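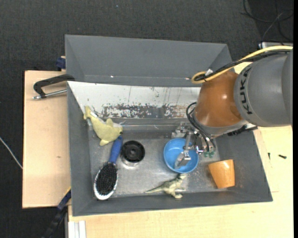 Home Current Issue Archive Submissions Contact

4. Lament psalms in the preaching corpus

4.1 Selection of material

The corpus described in Section 3 contains 1,882 sermon manuscripts from three congregations, identified here as Brumberg, Tradholm and Didcombe. A manuscript was retained for the present analysis if it quoted or closely paraphrased at least one verse from the Psalter in the body of the sermon. Psalm verses printed only in an order of service, or read aloud as a call to worship, were not counted. This left 747 manuscripts.

Quotation was identified in two passes. The first was an automated comparison of each manuscript against four English translations, with a match declared when five or more consecutive words agreed after punctuation was removed. The second was a manual reading of all passages in which the preacher used the word "psalm" or "psalmist" without a match being found. The second pass was necessary for Tradholm in particular, where the preachers tend to quote from memory and blend translations. One recurring form of Psalm 46:10 in the Tradholm manuscripts agrees with none of the four translations beyond its opening clause.

Short formulas were a problem throughout. "His mercy endures forever" occurs as a refrain in Psalm 136 and also in Psalms 106, 107 and 118, and a preacher who uses it may have no single psalm in mind. Such formulas were set aside unless the sermon named the psalm or quoted an adjoining verse.

4.2 Classification

Each quoted psalm was assigned to a type following the conventional form-critical groupings: hymn, individual lament, communal lament, thanksgiving, royal, wisdom, and a residual category. Where a psalm is commonly held to change type partway through, as with Psalm 22, the type was assigned by verse. Verses 1 to 21 were coded as individual lament and verses 22 to 31 as thanksgiving. Psalm 27 was handled in the same way, with the division placed before verse 7. We recognize that this separates material which the canonical text presents as a single composition, and the consequences are taken up in 4.4.

Classification by type says nothing about how a verse is used. A line of lament may be quoted as lament, or it may be quoted on the way to something else. To capture this we adopted the Lukáč scheme, which assigns each quotation one of four functions:

Voiced: the preacher speaks the verse as the congregation's own words.
Narrated: the verse is attributed to the psalmist and discussed at a distance.
Resolved: the verse is followed within 400 words by a statement that the complaint has been answered.
Fulfilled: the verse is read primarily through its use in a New Testament passage.

The categories are not exclusive in the original scheme. For this study the coders recorded a primary function and, where warranted, a secondary one. Only primary functions are reported in this section. The window of 400 words was retained from the original scheme without adjustment, although sermon length differs among the congregations and a proportional window might be preferred in later work.

4.3 Distribution

Individual laments were quoted less often than hymns in all three congregations. The order of the remaining types was not consistent. Figure 2, in the supplementary file, plots the types by congregation and by season of the church year, and the seasonal pattern it displays is largely a product of Psalm 22. When quotations of that psalm in Holy Week are excluded, the apparent rise in lament during Lent is much reduced at Brumberg and disappears at Didcombe.

Within the lament material, the preachers drew on a narrow set of texts. Psalms 13, 22, 42 and 51 supplied most of the quotations — Psalm 51 being counted here with the laments, though it is more often described as penitential. Psalm 88, which closes in darkness and contains no expressed vow of praise, was quoted in only a handful of manuscripts. Every one of these was a funeral or memorial sermon. Psalm 137 was quoted more often than Psalm 88, but the quotations stop at verse 6 in all cases. The closing verses are alluded to once, at Tradholm, where the preacher tells the congregation that the psalm "goes on to say things we would not say in front of the children."

Resolved was the most frequent function for lament verses at Brumberg and Didcombe. At Tradholm it was second to Fulfilled, in keeping with the habit there of preaching from the Gospel and bringing in the Psalter as a supporting text. Voiced quotations were uncommon everywhere outside funerals. When they did occur on an ordinary Sunday, they were usually placed in the opening paragraph and given no introduction, so that the congregation would hear the words before learning where they came from.

Psalm 13 illustrates the difficulty of coding for Resolved. The psalm itself moves from "How long, O Lord?" to "I will sing to the Lord" in six verses, and a preacher who reads it through has met the criterion without adding a word. The coders were instructed to treat the psalm's own ending as part of the quotation and to look for resolution only in the preacher's prose. This rule lowered the Resolved figures somewhat, and a reader who favours the opposite rule will find a recoded table in the supplementary file.

4.4 Reliability and limits

A subsample of 105 manuscripts was coded independently by two readers. Agreement on psalm type was high, as expected given that type was fixed in advance for most texts. Agreement on function was acceptable but weaker, and nearly all disagreement fell between Narrated and Resolved. These cases were settled by discussion under the supervision of Milagros Arroyo, and the coding manual was amended before the remaining manuscripts were read.

Two limits should be stated. Manuscripts are not sermons as delivered. Preachers depart from their notes, and extemporized prayer, in which we would expect Voiced lament to be more frequent, is absent from the corpus entirely. Second, the division of mixed psalms by verse favours the finding that lament is quoted apart from praise. A sermon that cites only Psalm 22:1 may assume a congregation that knows how the psalm ends, and the manuscript cannot show whether this assumption was made. Section 5 returns to the question using the interview material from Didcombe.

Share 12 Comments 3

Previous section | Next section | Back to contents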